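Sorting and Storing Loose Cables in a Shared Flat

Project report, Household Logistics module
Authors: Liesl Hubmann, Chutima Yimyam
Supervisor: Heidrun Strebel
Submitted: 2018-08-20

1. Background

The flat in Zesuvville is shared by four students. Over the years it has collected a large stock of cables, most of them kept in one heap on the floor. The task set by our supervisor was to find a storage method that costs little and needs no new furniture. Drilling into the walls was ruled out by the tenancy agreement.

2. Stock

We counted 67 cables at the start of the project. They were grouped by use (charging, network, audio, mains) and then by length. Cables longer than 300 cm were treated as a separate group, as they take up more room when coiled and tend to trap the shorter ones. Colour was written down for each cable but was not used for grouping. Two people can own the same colour, and the dark cables are hard to tell apart in the evening.

3. Containers

Three containers were compared: a cardboard box, a drawer and a white plastic laundry basket. The box was dropped early because its contents could not be checked without emptying it. The drawer was too shallow for the mains leads. The basket has small rectangular openings in the sides and bottom, so dust falls through and the contents can be partly seen from outside. Its main fault is that thin plugs can catch in the openings.

4. Method

4.1 Separating

The heap was spread on the floor and each cable was drawn out singly, starting with whichever lay on top. Pulling from the middle was avoided – it tightened the knots in our first trial. Thin cables were coiled in loose loops and laid flat in the basket. The basket was tilted towards the person sorting, so that a cable could be passed over the rim without lifting it high.

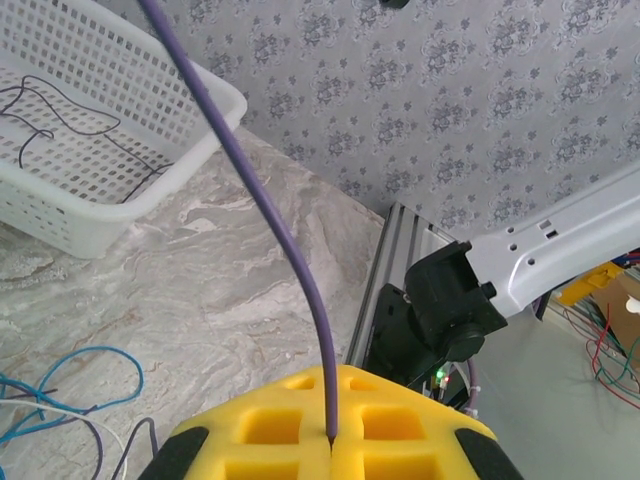 4.2 Labelling

Each coil was closed with a strip of paper tape marked with the group letter and the owner's initials. Cables with no known owner were marked X and kept until the end of June. Valentin Bühler repeated the labelling on a second day without seeing our list, and disagreed with us on 2 cables, both audio leads.

5. Results

Sorting the whole stock took one afternoon. Finding a named cable afterwards was much quicker than before, although we did not time every search and can give no average. Loose loops came undone less often than tight ones, and tight loops left kinks in the thinner cables. The long cables still filled most of the basket and should have a container of their own.

6. Open points

The paper tape lifts at the corners after repeated handling. Cloth tape would probably hold better but was not tested. The mains leads have not been checked for damage and should not be put back into use until that is done.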